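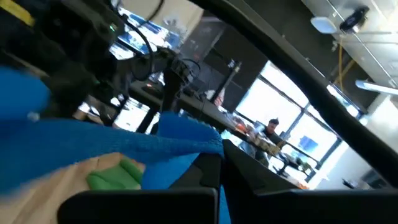
Svenja Mühlbauer told us in the first week that cloth would be the hardest thing we could have picked, and that we would come to miss plain wooden blocks. She was right about the blocks, but we stuck with cloth all the same, and I'm very glad we did!

Our project, which we named Cletia after a long argument over lunch, set out to teach the arm to pick up a piece of knitted fabric and fold it in half. Ida Brandes and I drove the arm by hand for the practice runs -- 420 of them by December, most done on Wednesday afternoons -- and Detlef Lindemann wrote the part that learns from them.

Of the last 70 tries, 28 ended in a fold we were happy to call a fold. Most of the others went wrong at the very start, when the fingers closed on too little cloth (or on two layers at once, a nuisance with anything stretchy). Slowing the final approach helped a good deal. Softer finger pads might help more, and Ida has already drawn a pair, but we haven't had time to try them yet.

Leonie Frerichs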